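Going back to study at 42

I was 42 when I entered a classroom again as a student. The evening college in Dultstead had opened a two-year certificate in electrical maintenance, and I had looked at the leaflet so many times that the fold became soft. In my first country I had left school early, as many girls of my village did. My brothers continued, and I helped at home. I don't write this to complain about my parents. They had money for two sets of books, and there were four of us.

The first evening I sat near the door. There were 62 names on the list for the whole evening program, and in our group I was one of three women. The teacher read the names and stopped before mine, as people often do, and then he pronounced it quite well. I remember that I was more afraid of the math than of the language. The language I had practiced every day in shops and at the doctor. The math I had not touched since I was a girl. 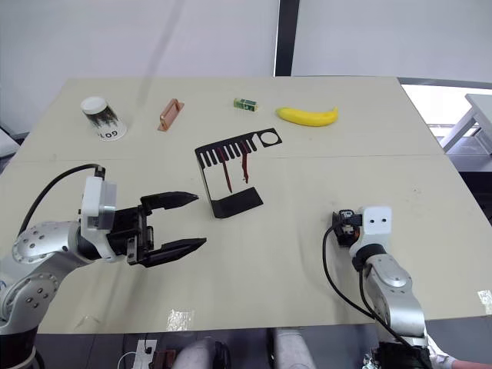 So I made a rule for myself. Every morning before work I did exercises from the old school book, from half past five until the bus came. Fractions took me two weeks. Then came equations, and I found that I liked them very much. I even did a few extra ones on Sundays, which my daughter thinks is a strange hobby.

The fee was another matter. It was 800 for each term, and the books were not included. The Feyisa fund, a small one which gives help to women who return to school, paid for my second term. The form asked me to explain in one page why I wanted to study. I wrote it four times. In the end I sent the shortest one, where I said only that I repaired our washing machine with a borrowed tool and that I wanted to know why it worked.

Some things were harder than I expected. The bus from Trukedport stops running early, so for the whole first winter I had to leave class before the last part and copy the notes later from another student. The workshop gloves came in one size, and it was not my size. I asked for smaller ones in October, and they arrived in March — I still have them.

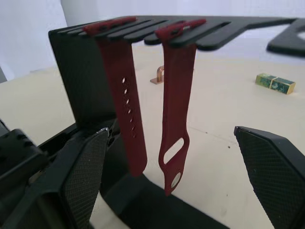

Two dark red watch straps hanging on a black holder.

People ask me if the men in the group were unkind. Mostly they were not. But when we worked in pairs, it was always I who was given the pen to write the results, and my partner who held the meter. After a month of this I said that I would like to change. He gave me the meter immediately and said he was happy, as his handwriting is terrible. I had waited a whole month to say one sentence.

Now I have my certificate and I work three days a week at Jomside, in the maintenance team. In the evenings I am reading about the next level, which has more physics in it. My daughter starts her own exams this spring, so we share the kitchen table, and we have agreed that whoever has the nearest exam gets the side with the good lamp. At the moment it is her.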